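Shop Talk Forum > Small Automation > Buying and Budgeting
Topic: Second arm or better fingers? Need to get a number in by Sunday

panelbench
We have money for one round of purchases before August and I have to turn in a list. The work is panel handling: sliders, push buttons, toggles, a rotary knob and patch plugs, all on one board. Two arms on the table now. My draft list is a third arm as a standby, 25 spare patch leads and 3 sets of fingertips from Skella. A coworker thinks the third arm is a waste and I said I'd ask here.

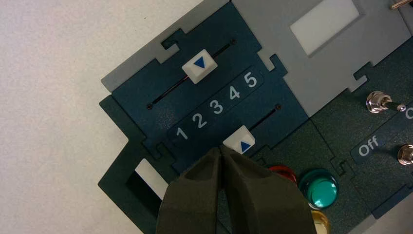 Fingertips at the lower slider knob.

The knobs are small next to the fingers, so that is the part I keep going back and forth on.

Skadgate_user
Your coworker is right. A standby arm sits in a crate until the warranty runs out. Get a service contract on the two you have and put the rest into tooling. What does Skella want for the fingertips?

panelbench
900 for the 3 sets, shipping included. Briltoleo quoted less but the lead time was longer and they wouldn't hold the price past the end of the month.

torque_and_tea
I'll disagree with the post above. We ran two arms with no spare and lost a joint in the middle of a contract. The service people were fine but the part wasn't in the country. If your jobs need both arms at once, one failure stops everything. Do they?

panelbench
Some do. Sliders and buttons can be done with one arm. For the plugs I want both, one to deal with the lead and one to place the plug. The leads stand up in loops over the sockets and you have to plan a path over them or around them. 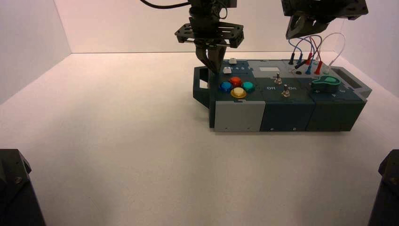 So if an arm goes down I lose the plug work and keep the rest. I could live with that for a couple of weeks. Two months would be a problem.

Skadgate_user
Then ask for the parts lead time in writing before you spend arm money. Ostrowski gave us a list of what they stock and what they order in. It took one email. If wrists and joints are on the shelf you don't need a third arm.

torque_and_tea
Fair, as long as the list is current. Ours was two years old when we needed it.

lowbay
Different question. Why 25 leads? That seems like a lot for one board.

panelbench
They get bent and pulled and I would sooner throw one out than wonder if it's the lead or the socket. They are also the cheapest line on the sheet. I can cut it if the total is over.

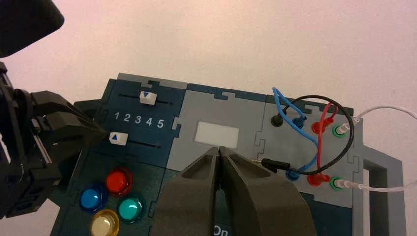
The fingertips I won't cut. Wide tips are all right on a round button, but on a slider knob there isn't much to get hold of, and the toggles have short levers.

lowbay
Buy one set and try it before you buy three. If the shape is wrong you have three wrong sets.

panelbench
Good point. I'll ask Skella if they will hold the price for the other 2 while I test the first.

torque_and_tea
Put a line in for mounting hardware too. Ours came without screws - small money, but it went through as a separate order and took another week to get signed.

panelbench
Added. Current list is one set of fingertips with an option on 2 more, mounting hardware, leads, and a service contract in place of the third arm. I've emailed Ostrowski for the stock list and will post what they send.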